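Cukari Basket Packing: Data Card and Known Faults

Version dated August 23, 2023. Maintained by Esi Acheampong, Flinutdale.

Summary

Cukari is a set of simulated two-arm episodes in which grocery items on a table go into a lined wicker basket. It holds 1726 episodes. Of these, 52 are affected by the contact fault covered below. Read the fault section before you train on anything.
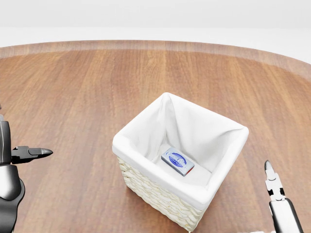 Can I train on the full set without filtering?
Filter it first. The 52 bad episodes carry a success label they should not have, and a policy trained on them learns to press items into the basket wall.

What went wrong

The basket liner is a cloth mesh over a rigid shell. When an item was pushed against the liner above a certain speed, the solver let it sink into the shell. The success check only looked at the item's center point, so an item stuck halfway through the wall counted as packed. In six episodes the stored energy was released on the next step and the item shot across the room.

We found the fault when a policy was moved to the test bench in Starkitville. The arm kept pushing after contact and tripped its force limit. The bench stopped as it should and there was no damage. 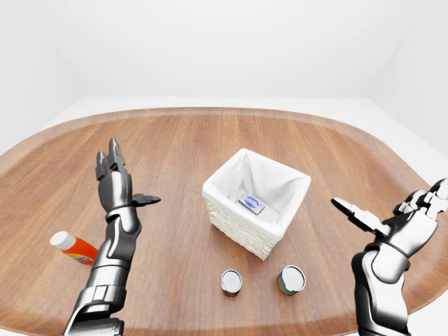
The first fix was to halve the physics time step. This removed the launches but left the sinking. The second fix replaced the center point test with a full bounding box test and added a check that the item stays at rest for 60 steps. Both are in the current Takeda config, which is now the default.

Affected episodes were kept in the release and marked contact_fault = true. Their original success labels are unchanged so that older results can be reproduced. 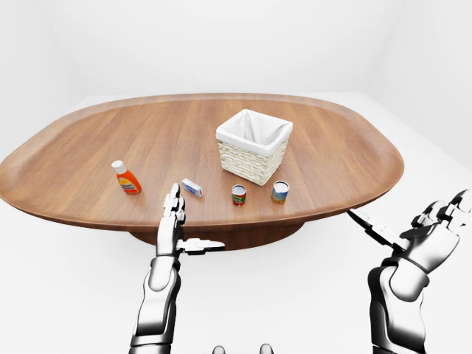 Episodes recorded after the fix use the same assets and item start ranges. Do not mix the two groups when reporting success rates.

Still open

Fast releases near the rim can still catch on the folded liner. Force readings from the old config should not be used to set limits on hardware. A corrected contact log is planned for October.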